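Skaltside Two-Compartment Clip Box

Item 2982 -- from our desk supplies range

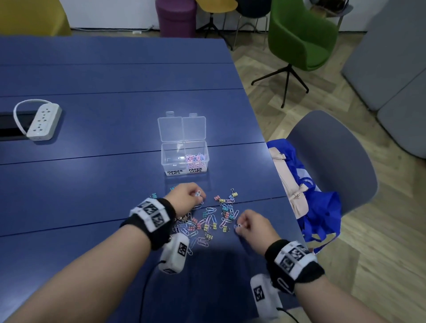 We've carried a lot of little boxes over the years, and I have to say this is the one our own staff keep walking off with! It's clear plastic, so you can see what you're running low on, and each of the two compartments has its own hinged lid that flips right up and stays behind the box while you sort. Paper clips on one side, binder clips on the other, and no more fishing through a tangle of wire handles to find one small clip.

The front is flat and takes a label nicely (we like plain white ones, lettered by hand with a black marker).

Clips are sold separately. The Endano pastel assortment has 36 small binder clips in yellow, mint, pink and light blue, and the matching paper clips come in light blue, pink, white and purple -- lovely colors, and very cheerful on a gray morning.

Boxes come singly or in a case of 16, which is what most schools and front offices order from us. Wipe clean with a soft damp cloth, and please keep it out of the dishwasher.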